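Speaker notes – "Before You Sign: Planning and Paying for Your First Robot Arm"
Skerkgate small business evening, session 7
Speaker: Aileen Estrella

(Wait for the lights. Thank Hashini Siddiqui for the invitation, and thank everyone for coming out after a full working day. Water is under the lectern this time.)

Good evening, and thank you, really, it's lovely to see so many of you. I'm going to talk for 40 minutes, and if I'm still going at 45 I hope someone near the front will wave at me. I run planning for Delby, which is a small firm that packs and ships desk supplies, and two years ago I had never bought a machine bigger than a label printer. So please take all of this as coming from a person who learned it with her own budget.

I want to start with the price on the quote, and I want you to enjoy it while it lasts. When we got ours, the arm itself came to 60 percent of what we ended up spending in the first year. The other 40 went on the table it's bolted to, the grippers, the wiring, the safety review, and a great many hours from Mattes Bauerfeind, who had a perfectly good job already.

(Pause for the laugh, if there is one. Don't rush on.)

Now, the thing I'd most like you to take home tonight is that you can try out a good deal of the work before you buy anything at all. We did it in simulation. Alfredo Tan built a desk for us on the computer, with a shelf and a drawer and the sort of bits and pieces people leave lying around, and we spent most of a September asking what an arm would have to reach, and what it would bump into on the way. I'll put it up now. 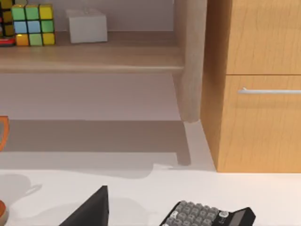 Slide 4: The simulated desk. Shelf and puzzle cubes on the left, drawer with the bar handle on the right, calculator in front.

(Leave this one up for a good while. People like to look at it.)

Take a moment with that drawer handle on the right. It's long and slim, and a handle like that sounds easy until you start pricing grippers. The first one we were quoted could lift far more than we'd ever need, and the fingers were too thick to get in behind a bar. If we'd ordered it we would have been paying for a second gripper by Christmas. Then there's the shelf. Putting a cube up there, or taking it down, asks for more reach than working on the desk, and reach costs money – every step up in arm size also meant a heavier base on our quotes.

(If someone asks about the calculator: yes, small flat things are hard. Say we budgeted for a suction cup and promise to come back to it in questions.)

Bienvenido Galang, who does our accounts and is a patient man, asked us to write a list of 100 pick-and-place jobs and mark which ones we'd pay to have done. It was a dull afternoon and I'd recommend it to anybody. We crossed out more than half, and the order we placed with Uno was a good bit smaller than the one I'd drafted.

So, for your own budget sheet, please leave a line for spare fingers, a line for training, and a line for the days when the arm is standing still and you're paying for it anyway. Ask the seller who picks up the phone, and at what hours. Ask what shipping costs if it has to go back.

(Hand out the blank budget sheets. Sebastian has the extra copies by the door.)

I'll stop there and take questions, and I'm happy to stay on afterward over coffee if you'd like to go through your own quotes.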